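Filed under: Shop Notebook / Finishes & Glue-ups

September, just after lunch

Back on the Semstead bench this morning, and I finally have a top I'm happy with! It's ash, six boards, 154 cm long once I'd trimmed the ends, and the joints closed up with hardly any clamp pressure (I spent ages on those edges with the long plane, so they'd better).

Finish tests next. I cut offcuts from the same boards and sanded them all to 200, then split them between the Pirneck hardwax oil and the plain soap finish Felicja keeps pushing. She's right that the soap keeps the ash pale. The oil goes a bit too honey for me, though Gholamreza likes it and says customers will too - he may have a point, the last pale bench sat in the showroom all spring. I've put 2 coats on each piece and left a mug ring on both overnight. Soap marked, oil didn't. Hmm. Might try a third coat of soap before I give up on it.

Legs: still arguing with myself. The taper on the drawing looks lovely from the front and a bit mean from the side, so I mocked one up in scrap pine and took another sliver off the inside face only. Much better. Felicja, if you're reading this, the template on the wall is the OLD one, please don't cut from it. New one's in the drawer under the mortiser.

Wedges for the through tenons will be walnut if there's enough left from the Nepia stool, otherwise oak. Also need to order more blades for the bandsaw, the one that's on there wanders like mad in anything thick.
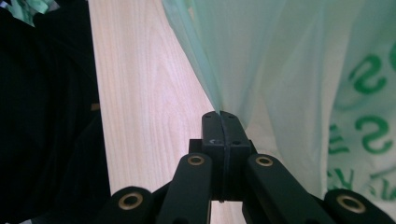
Black fingertip pads pinching a fold of pale green plastic bag.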